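Home | Racing | Reviews | Notebook | Contact

We use cookies to remember your preferences. Accept | Manage

Review: the Ornileo race-day stopwatch
By Colin Kettle
17 July 2024

I bought the Ornileo back in February, when the evening cards at Pellumthorpe were still being run in my big coat and two pairs of socks, and I've grown awfully fond of it. It cost me $20, and it stores 100 splits, plenty for a full night of trials with room left over for the pups on the schooling track!

The buttons are large and have a good firm click, so you can start it on the traps with gloves on and never take your eyes off the dogs. My old Katsaros had a nicer display (I do miss those big numbers), and scrolling back through 15 runs on this one takes some patience. Kipchumba Nyaga, who stands with me at the second bend, borrowed mine for the 276-meter sprints and ordered his own before we'd reached the parking lot. I'd happily buy it again, though I'd ask for a longer neck cord.

Recent reviews
Gatton folding grandstand seat
Waterproof racecard holders
Walking leads for big dogs

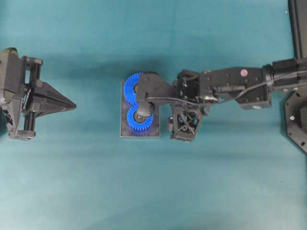

Black hardware on a teal cloth.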